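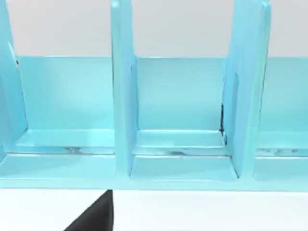 Pre-run checklist, rack placement study (simulated)
Reviewer: Obadia Mutiso. Work by Felista Ondieki and Yi-an Yeo. Second round, after the Friday walkthrough.

Marks used: OK, QUERY, FAIL, N/A. Comments under each item. Please reply under the item and leave my wording alone.

1. Scene and geometry

1.1 Rack loads with dividers, back panel and base rail in place. OK
All present. The dividers run out of the top of the close view, so I can't check their height from it. Wider view wanted.

1.2 Slots clear at reset. OK
The three compartments in the close view have nothing in them.

1.3 Surfaces free of rendering faults. QUERY
Grey streaks and dark flecks along the front edges of the ledges, worst near the right end of the left one. Might be reflections. If they come from overlapping faces then the collision shape may be wrong in the same spot, and that would matter. Also a thin dark seam where the right divider meets the back. Is it a gap in the mesh or a shadow?
Yi-an: Will check the mesh tonight. I think shadow.
Obadia: Left at QUERY until somebody has looked.

1.4 Background varied between runs. FAIL
Plain white wall, white table, pale blue rack. The write-up says "varied backgrounds". Show me one, or take the phrase out.

2. Gripper and contact

2.1 Finger clears the base rail on approach. QUERY
The fingertip is up against the front bottom edge of the rail, a little left of centre. I can't tell from a still whether that is contact or a near miss. Send the contact forces for the same step.

2.2 Contact with the rack is logged as a fault. FAIL
It is logged only above a threshold, and the threshold is not written down anywhere I could find. Felista says it was carried over from Tekuvine. Fine, but put the number in the config with a note.

2.3 Gripper visible to the policy camera throughout. QUERY
Only the tip of one finger shows. If the method relies on seeing where the fingers are, I would like to know what it does with a view like this.

3. Method and claims

3.1 Success defined before the runs. OK
Plate upright in the named slot when the arm has withdrawn. Clear enough.

3.2 Number of trials supports the claim. FAIL
42 out of 43 placements is a nice figure. All of them used the same rack pose and 15 of them share a seed. I don't accept that as 43 separate trials. Rerun with fresh seeds and move the rack.

3.3 Baseline given the same tuning time. QUERY
Trukano was run with its default settings. Ours had 12 rounds of tuning. The comparison chart should come out until that is evened up.
Felista: Agreed on the chart. I'd still keep the number in the appendix.
Obadia: With the tuning rounds printed next to it, yes.

3.4 Transfer to real hardware. N/A
Nothing has been run on a real arm. The abstract says the method "is expected to transfer". Expected by whom? Delete.

4. Outcome

Not cleared for the December report. Items 1.4, 2.2 and 3.2 to be fixed, queries answered in writing. Chie Takagi to repeat 2.1 from her own copy of the scene.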